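Handout 4: Building the Hand Grippers (Grellow project, shared workshop)
December 2024

Okay, so last time we got as far as the jaws, and a few of you went home with a pair that pinched your own fingers better than they pinched anything else. Mine did too, the first three times. Loosen the pivot a quarter turn and try again before you reprint.

This week is marker cubes and first tries on real objects. You need one cube per gripper. Glue the tags flat (no bubbles!) and keep your hand from wandering over the faces while you work – a covered tag is no tag at all as far as the tracking is concerned. My practice task is the microwave, with the door open and a small cup on the table in front. It's a good one because the door swings wide and gets in the way of your left arm, so you learn fast where your elbows are.
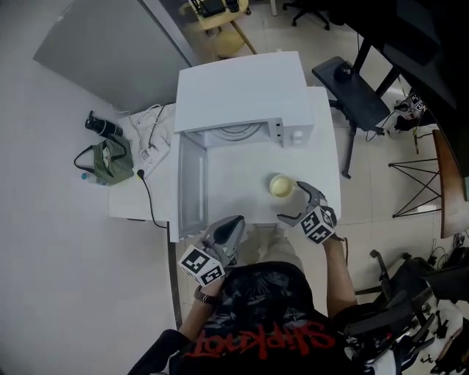

A gripper in each hand, cubes on, microwave door open.

Open the jaws all the way before you reach for the cup. If you come in half open you'll knock it sideways, and then you're chasing it around the table. Slow is fine. I'd much prefer one clean pickup over ten grabby ones.

Log your tries in the Wustesico sheet, one line each. Our group had 789 lines by the end of November and I'd love to see us past 1,000 before the break, but please don't pad it. If you drop the cup, write "drop" and move on. I have 141 of those under my own name.

Now the housing, which is where most of the questions came from.

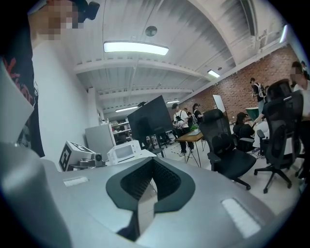 Consuelo Huerta
Workshop instructor, Grellow build group

The big outer shell should feel smooth all the way around. Sand the curve with the fine paper, then stop (I went too far on my first one and had to start over). The dark V-shaped piece sits down in the middle, and it needs to go in straight. If it rocks, take it out and clean the seat with a small file – don't force it.

Parts are in the Edis drawers, left side. The Beltrán screws are the short ones and they're for the housing only. Somebody mixed the two bins in November and I spent an evening sorting some 808 screws, so please, put them back where you found them.

For next time: finish both housings, bring your cubes, and read the calibration notes up to the part on drift. We'll do the rest together.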